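Trerno launches winter burglary and vehicle theft plan for November

November
By Nii Akpalu, Trerno Community Safety Office

Trerno's Community Safety Office and the Burkel neighbourhood policing team will start a joint winter crime prevention plan in November. It covers burglary, theft from vehicles and theft from sheds and garages, and will run until the clocks go forward.

Reports of these offences in the town usually go up once it is dark by late afternoon. Last winter 130 burglaries and attempted burglaries were reported in Trerno, and 73 of them took place between 4pm and 8pm. Most were at homes with no lights on. In many cases entry was through a back door or a ground-floor window that had been left unlocked.

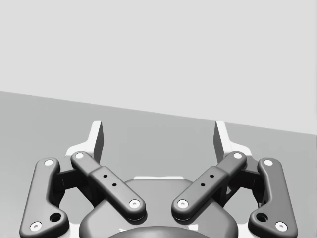 A two-finger gripper with its jaws open, in a computer-rendered view.

Under the plan, evening foot patrols will be moved to the streets with the most reports. There are 19 streets on the first list, most of them in Burkel and on the east side of the Fiadzo estate. The list will be reviewed every month and streets may be added or taken off. Residents on a listed street will get a letter with the name of their local officer and a direct number.

Patrols will run from 3.30pm to 9pm. Officers will check alleyways, rear gates and garage blocks, and will put a card through the door where they find a gate open or a garage unsecured. The card is advice only and no record is kept against the address.

"People are often surprised by how few of these break-ins involve any force," said Iddrisu Ametepe, who is leading the plan for the Community Safety Office. "A side gate is open, the back door isn't locked and someone is in and out in a few minutes. We would like residents to lock up even when they are at home, and to leave a lamp on a timer if they are going to be out after dark." 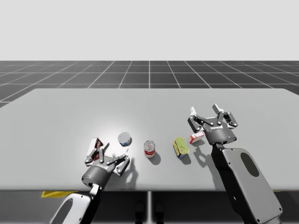
Free home security visits will be offered to anyone who has been burgled in the past year, and to residents over 70 living on listed streets. A visit takes less than an hour. Staff will look at locks, lighting and fencing and can fit a door chain or window lock on the day at no cost. Larger repairs will be referred to the landlord or, for owners, to the council's small grants desk.

Two property marking sessions will be held at the Brekelex Centre, both from 10am to 1pm. Bicycles, power tools and garden machinery can be marked and added to the register. Owners should bring proof of purchase if they have it, but it isn't required. Dates will be posted at the centre and at Burkel library.

Drivers are asked to take bags, tools and chargers out of parked vehicles overnight. Thefts from vans made up a large share of last winter's vehicle reports on the Fiadzo estate, and extra patrols will pass the parking areas there before 6am.

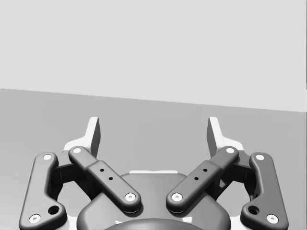 The plan is paid for from the existing community safety budget. Reports will be compared with last winter's in the spring and the results will be published.

To report a crime that has already happened, call 101. In an emergency, or if a crime is taking place, call 999.

Media contact: Nii Akpalu, Trerno Community Safety Office | © Trerno Community Safety Office | Back to top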